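Kitchen Arm Budget FAQ

I get the same handful of emails every month from people who want to set up an arm at home or in a small shared workshop and have no idea what to put in the spreadsheet. So I wrote my answers down. My own setup is in a regular kitchen and the job is mostly dishes, so take it all with that in mind!

What did you pay for the arm?

I didn't buy new. Mine came refurbished through Fullau, and the quotes I got for the same arm were $1,502 and $1,560 a month on a lease, which made my eyes water, so I waited for a used one and negotiated. If you only need it for a season, leasing might still be the better deal (ask whether shipping both ways is included, mine wasn't).

What did you forget to budget for?

Cables. I spent $138 on extra cables and ties in the first month and I'm still buying them. Also the base. I priced the arm and the gripper down to the last screw and then had nothing left for something solid to bolt it to. Put the base on its own line in the budget, please.

How much space do I need?

More than the spec sheet says, at least in a kitchen. The reach number is measured from the base, and it doesn't know that your dishwasher door folds down and the racks slide out into the same floor you were planning to stand on. Open everything, tape the outline on the floor, and then decide where the base goes. I did this with cardboard before I ordered and it changed my plan completely.

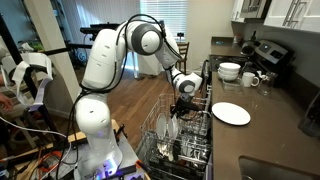
Get the gripper quote at the same time as the arm quote. I didn't, and the adapter plate from Skunitz added 92 dollars and three weeks. Some sellers will bundle the two if you ask before you pay, and they get a lot less friendly about it after.

Is one gripper enough?

For plates and mugs, I'd start with one and see. I have a wish list of fancier fingers from Lerden, but I keep not ordering them. Save the money for spare fingertips instead, they wear out.

Do I need special dishes?

Nope. Buy a few cheap plates you won't cry over and use those while you're learning.

Should I get a service plan?

I took the basic one from Gashaw and skipped the on-site visits. If you're comfortable swapping a cable and reading an error log, basic is fine. If the arm is going to be used by people who aren't you, pay for the visits.

When should I order?

Earlier than you think. I ordered in February hoping to be running by spring and the power supply held everything up. Ask for the lead time on every part, in writing, and plan around the slowest one.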